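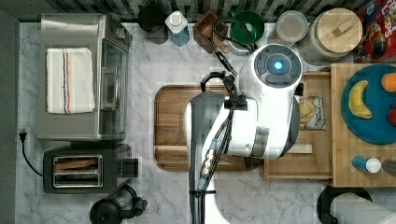

Cutting board with darker rim, and bread in an open wooden tray

Nidirari Onion Sets, Yellow, Spring Planting

Sold by Justard Garden Supply
Net bag, 33 sets
Item 1000
In stock

Nidirari is a yellow onion with firm flesh and a mild taste, good for slicing raw on bread and also for long cooking. The sets are small bulbs grown last season by Kedorum, and they are heat treated so that fewer of them go to flower.

When the bag arrives, please open it on the same day and spread the sets in one layer in a dry, airy place. Do not keep them in the closed bag. Some sets may have a loose brown skin, this is normal and you can leave it on. Soft sets should be thrown away.

Planting

Choose a sunny bed which had no onions or garlic in the last two years. Make the soil fine with a rake, but do not add fresh manure. Push each set into the ground with the pointed end up, until only the tip is showing. Leave four inches between the sets and twelve inches between the rows. Birds like to pull them out in the first days -- if you find one lying on the soil, plant it again with a small trowel.

Water in dry weather until the bulbs begin to swell. After this, water less. Weed by hand, as a hoe can easily cut the bulbs.

Harvest

The onions are ready 18 weeks after planting, when the leaves turn yellow and fall over. Do not bend the leaves by yourself. Lift the bulbs with a fork on a dry day and let them dry well before storing. Bulbs with a thick neck do not keep long and should be eaten first.

Also from this range: Sivakumar Red, 2 bags per pack.

Growing notes by Rajitha Gazi. Orders for the next season open in January.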